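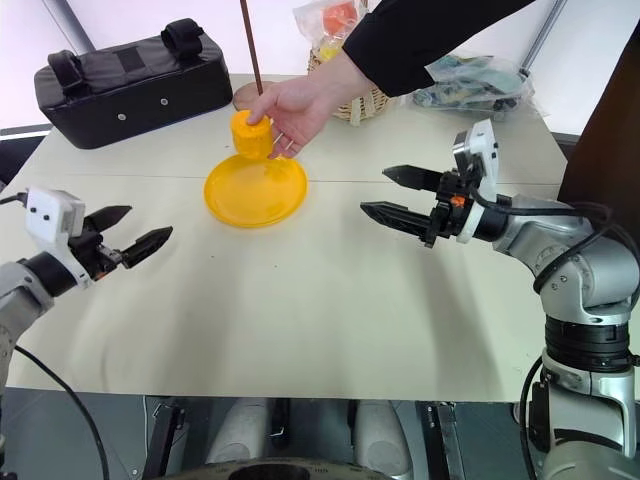 Sep 10, 2023
Flakden project, Covdale student robotics, bench notes

Task today: corn piece to yellow plate, both arms live, scripted reset by hand between trials. Operator on the reset wears the black sleeve so the skin-tone filter only has the hand to deal with.

Config
Control PC on the Elteo build from last session, no changes to the arm drivers.
Gripper command range 0 to 2000 on both sides. Left reads 2000 when fully open. Right stops short of that and reports done anyway. Logged as a fault, not fixed.
Episode limit 60 s.

Notes
Yellow on yellow is a poor choice for the color mask. With the piece held over the plate, the segmentation merges the two into one blob and the grasp point jumps to the plate rim. Raising the saturation threshold did nothing useful. The depth mask separates them as long as the piece stands upright. On its side in the well of the plate it is lost again.

The plate is glossy and returns holes in depth near the rim. Filled with a median filter for now. Matte spray would be better, but the plate has to stay stock under the class rules.

Shadows from the arms reach the near edge of the table. The background subtraction picks them up as motion when either elbow moves. Masked the lower strip of the head view in software. Check that the mask does not clip the fingertips at full retract.

The table seam behind the plate shows up in the edge detector as a line. Harmless so far. Leave it.

Wrist cameras: left is fine. Right drops frames when the forearm rolls past its midpoint. The cable loop outside the arm is the first suspect. Reseat the connector at the camera end before touching the driver.

Approach height was set too low in the Nikolaidis planner config. Changed the pre-grasp offset and committed it to the class branch. Anyone running the old branch should pull before moving the right arm.

Open
1. Right gripper open limit, recalibrate against the left.
2. Rerun the 2 failed episodes with the depth mask on.
3. Ask whether the September demo allows a plate in another color.
4. Black bag stays at the left end of the table until the workspace bounds are redrawn. The left arm bounds do not include it.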